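To: evaluation-partners list
From: Trastesus Evaluation Office
Date: 30 June 2023
Subject: Re: Thiele two-arm package, trial license and task library

Dear colleagues,

Thank you for the questions received on the Thiele package. The one quoted below came up in several forms, and we are answering it on the list.

> Our department at Discombe is considering the simulation license
> by itself, with the hardware to follow in January if funds allow.
> Can the task library be used without the arms? And are the fruit
> sorting tasks part of the base license or an extra?

The task library may be used without the arms. The base license covers 80 tasks, the fruit sorting group among them, and runs for 14 months from the date of activation. The extended license brings the total to 197 tasks and adds the scene editor, which lets a site change the objects and their starting positions. 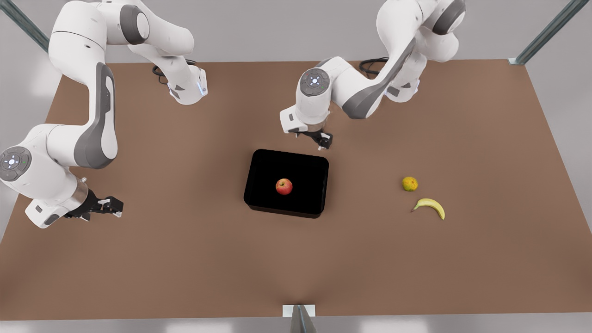

Fruit sorting task, simulated: apple in the tray, banana and citrus fruit on the table.

Our reviewers ran 379 trials in the fruit sorting group. Setup was simple and the scenes loaded without error. Two points should be noted before purchase. Contact between the gripper fingers and curved objects is handled well at low speed, but results varied between runs when the speed limit was raised. The scoring tool also records only the final position of each object — a dropped item that is later recovered is not marked.

Sites already using Situs for their trial records can import the result files directly. Other sites will need to convert them first, and a short guide is available from this office on request.

Requests for a trial license should be sent to this office by the department that will hold it, not by individual users.

Evaluation Office
Trastesus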